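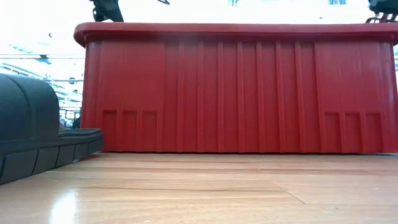
Red storage bin, ribbed side wall, both grippers above the rim. Black slide sandal in the foreground.

Kellham two-arm tidying station: review

Rating: 2 out of 5

The Kellham is sold as a floor-pickup machine for homes and small stockrooms. Two arms, one gripper each, and a planner that sorts loose items into a bin. I ran it for most of January on shoes, toys, folded towels and boxed screws. Bello Ekwueme handled the shop-floor half of the testing at Loureiro, where the same unit was set to clearing returned stock.

Setup took a morning. The arms need a level floor and a bin with a rim they can find. Deep plastic bins with a flared lip worked best. Soft fabric baskets folded under the fingers and had to be taken out of the test.

Over the month we logged 1,040 pick attempts. Of these, 708 ended with the item in the bin and no help from a person. Rigid items with a clear edge did well. Footwear was mixed: a thick strap is an easy hold, but the planner often chose the sole, and the fingers slid off the side. Towels came up by one corner and dropped over the rim, half in and half out. Screw boxes were fine until a lid opened.

Moving a full bin is the weaker function. Both grippers have to close on opposite ends of the rim and lift together. With a light load this held. With a heavy one the left arm lagged, the bin tilted, and the safety stop tripped. Restarting means homing both arms, a slow process with no shortcut in the menu.

Glossy floors gave the vision system trouble. Late morning sun produced false items, and the left arm made some 200 reaches at bare planks before I closed the blinds. Ayane Murakami at Biltunent suggested lowering the exposure setting, and the false reaches mostly stopped.

For comparison, the older Lemov single-arm unit is slower and can't lift a bin, but it recovers from a dropped item without a restart. At Loureiro they kept the Lemov on the returns bench and sent the Kellham back.

Firmware tested: the version it shipped with. The update released at the end of the month is not covered.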